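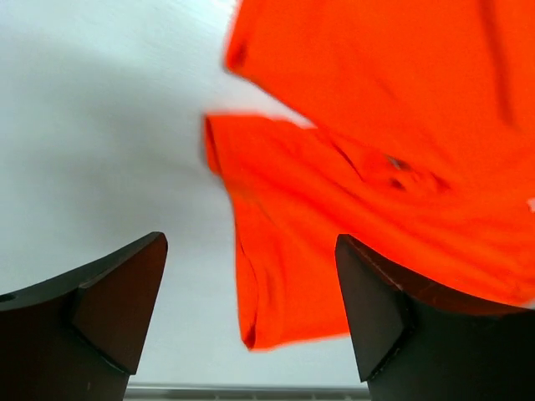 Notville Laundry Set – README

Last touched 11/7/23 by Oisín Noonan

What's in here
Short clips and stills of clothes getting folded, hung, dropped and folded again. T-shirts mostly. Some towels, a few pillowcases, one pair of pajama pants that keeps turning up. 2879 clips total after cleanup. Was more, threw out the ones where the file wouldn't open.

Folders
shirts/ – short sleeve, plain colors and prints both
towels/ – hand and bath mixed together, sorry, haven't split them
bedding/ – pillowcases only, no sheets yet
socks/ – singles and pairs, see note below
misc/ – everything else, incl. the pajama pants

Each clip has a text file next to it with the same name. One line for the item, one line for the color, one line for what's being done to it (lift, shake, lay flat, fold, stack, hang). If a line is blank it means whoever did the labels wasn't sure. Leave it blank, don't guess.

Where the clothes came from
Two places. The Tulness thrift bins, and a bag of spares from the Sukidville house. All washed before use. Sizes run kids medium up to adult XL. Nothing with a name tag sewn in, we cut those out.

Color names
Keep it simple please. Red, orange, yellow, green, blue, purple, pink, brown, black, white, gray. Bright or dark in front if you really need it. No "salmon", no "teal". The Trương labels used fancier names and I've changed most of them over but you may still hit a "rust" or a "mustard" in shirts/.

Fold types
half – one fold, sleeves wherever they land
square – sleeves in, sides in, bottom up
roll – towels and socks mainly
none – picked up or hung, no fold tried

A bad fold is still a fold. Label what was being attempted, put "messy" on the end if it came out crooked.

Known problems
- 18 clips in towels/ have the wrong color line, says white, should be gray. Fixing.
- inside-out shirts aren't marked. Would be nice to have.
- socks/ pairs are only pairs by color, lengths don't always match
- a couple clips are in twice under diffrent names
- hanging clips are short on long sleeves, we only had 3 long sleeve shirts

Splits
2000 clips for training, the rest for testing. List is in split.txt. The same shirt can show up on both sides, so don't read too much into your score on shirts/. I want to redo this by garment before the February update.

Adding stuff
New items welcome, sweaters and jeans especialy. Wash it, empty the pockets, give it a new item number, add it to items.txt. Don't reuse an old number even if that shirt is long gone.

Questions go to Oisín. Put the clip name in the subject line.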